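Valuing Timberland, Handout 4: The Sales Comparison Approach
Prepared by Tamsin Rutherford
21 July 2020

Okay, last time we got through the income approach and I promised this one would be easier on the calculator. It is, but it asks for more judgment, and that's where people get into trouble. Bring your cruise summary from Handout 3 because we'll be using the stand table again.

The basic idea: you find tracts that sold, you figure out how they differ from yours, and you adjust. If you've ever shopped for a used truck you already know how to do this. The trouble is that no two pieces of woods are alike, and in a slow county you may get three decent sales in a whole year.
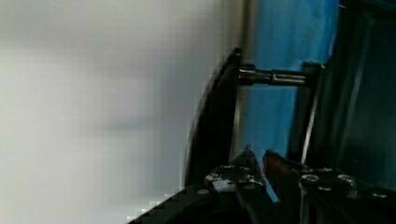
A bright blue panel next to a pale surface.

Our subject for the next two sessions is the Demchenko tract, 383 acres of mostly planted pine with a hardwood bottom along the creek. Frontage is on the county road only. The pine is 18 years old and was thinned once. Please write that down, I get asked every time!

What counts as a comparable

Same market area first. For us that means Sevetport and the country just north of it. A sale over by Flaltemness looks tempting on paper — the soils are nearly identical — but the haul to the mill is so much longer that buyers there are really pricing a different product.

Then size. Small tracts bring more per acre than big ones almost everywhere, so a 20-acre homesite with some trees on it tells you next to nothing about the Demchenko tract. I've seen it used in a report anyway. Don't.

Then conditions of sale. Was it a cousin selling to a cousin? Did the buyer already own the land next door? Call somebody and ask. The deed won't tell you.
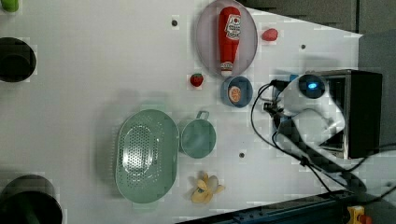 Pulling the timber out

Most of you will want to compare whole-property prices per acre and stop there. Try not to. A tract with ready sawtimber and a tract that was clear-cut last winter can sit side by side and sell for wildly different numbers, and the dirt underneath may be worth exactly the same.

So for each sale we estimate the timber value on the day it closed, subtract it, and compare what's left as bare land. Then we add the subject's own timber back at the end. Use stumpage prices from the sale date, please, and say in your notes where you got them.

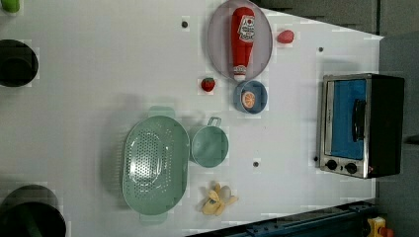 When you can't get a cruise for the comparable (and you usually can't) talk to the consulting forester who handled it. Aivar Navickas spent years doing this for Endus and he is very generous with students, but have your questions ready before you phone him. He'll ask you for the stand age and the thinning history before he says hello.

Adjustments, in the order I want to see them

Property rights, financing, conditions of sale, date of sale. Those go first and they're applied one after another. After that come location, access, size, site quality and anything odd, such as a hunting lease that stays with the land. Show me the reasoning for every one of them. "Appraiser's judgment" by itself gets you half credit at best.

Watch access in particular. A deeded easement and a handshake with the neighbor are very different things, and lenders care a lot.

For next time

Finish the adjustment grid for the Demchenko tract using the sales on page 73 of the reader. Skip the one with the pond. Write a paragraph on which sale you'd lean on hardest and why, and bring two copies so we can swap.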